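Can a robot put the groceries away yet? Try it yourself

Almost! Boxes are the easy part, so start there.

1. Clear a patch of floor and keep the first run to 3 items.

2. Mix your shapes — a tall round canister asks far more of a gripper than a small box does. Ours has an orange on it, and the boxes have a pineapple and an octopus, so we can just call them by picture.
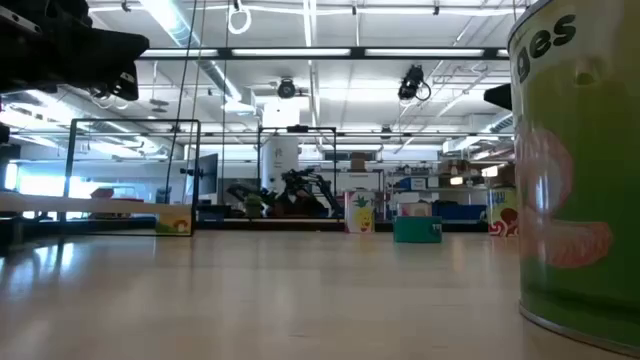

3. Run it 36 times and write down every drop. Yeshi Degefa logs ours by hand, and I love reading her notes!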